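Lista de revisión previa: comparación de controladores en simulación
Banco virtual Delham, brazo único, tarea de colocación sobre placa
Revisión de julio, turno de las 10

Antes de nada, gracias a quienes mandaron comentarios sobre la lista anterior, que se había quedado corta en lo de las sombras y un poco pesada en lo demás. Esta versión sirve para comparar el controlador Camacho con el Tromora sobre el mismo brazo y en la misma sala. Rellenadla con calma, que una casilla marcada deprisa luego nos cuesta una tarde entera.

1. Escena y semilla
Semilla 766 cargada en los dos controladores: SÍ
Misma sala y misma mesa en ambas tandas: SÍ
Comentario: al abrir la escena con Tromora tardó bastante en aparecer todo el mobiliario. Esperad a que termine, aunque el brazo ya responda.

2. Brazo
Límites articulares leídos del archivo de Westby: SÍ
Postura de partida idéntica: SÍ
Autocolisiones activadas: SÍ, tras corregirlo
Comentario: con Camacho venían desactivadas por defecto (¡otra vez!). Queda apuntado para que el próximo que instale lo mire lo primero.

3. Placa y zona de trabajo
Placa naranja dentro del alcance: SÍ
Giro de la placa anotado en la hoja: PENDIENTE
Comentario: el giro es pequeño y a simple vista se pasa por alto, pero los dos controladores lo tratan de manera distinta al acercarse, así que conviene escribirlo aunque parezca una manía nuestra.
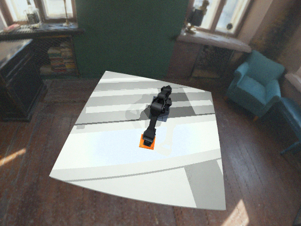
Punto 3. Brazo con el extremo sobre la placa naranja; detrás, el parche gris azulado.

4. Iluminación y sombras
Luz de ventanas igual en ambas tandas: SÍ
Bordes de sombra limpios: NO
Comentario: en la mitad del fondo de la mesa las franjas salen con el borde dentado. Para el control de posición da lo mismo, pero si alguien quiere reutilizar estas vistas para comparar cámaras, por favor, que suba antes la resolución de sombras y repita este punto.

5. Ejecución
Pasos por tanda: hasta 3.000
Tandas por controlador: 2
Parada de emergencia virtual probada: SÍ, con los dos
Comentario: Camacho se detiene de golpe y Tromora frena con una rampa muy suave, que a mí personalmente me gusta más, aunque hay que dejarle algo de margen sobre la placa. No lo deis por peor ni por mejor hasta tener las curvas de par delante.

6. Registro
Carpeta con nombre del controlador y semilla: SÍ
Versión del controlador anotada: falta la de Tromora

Resultado: apto con observaciones. Quedan abiertos los puntos 3, 4 y 6. El 3 y el 6 se cierran antes de lanzar la segunda tanda; el 4 puede esperar a las pruebas de cámara.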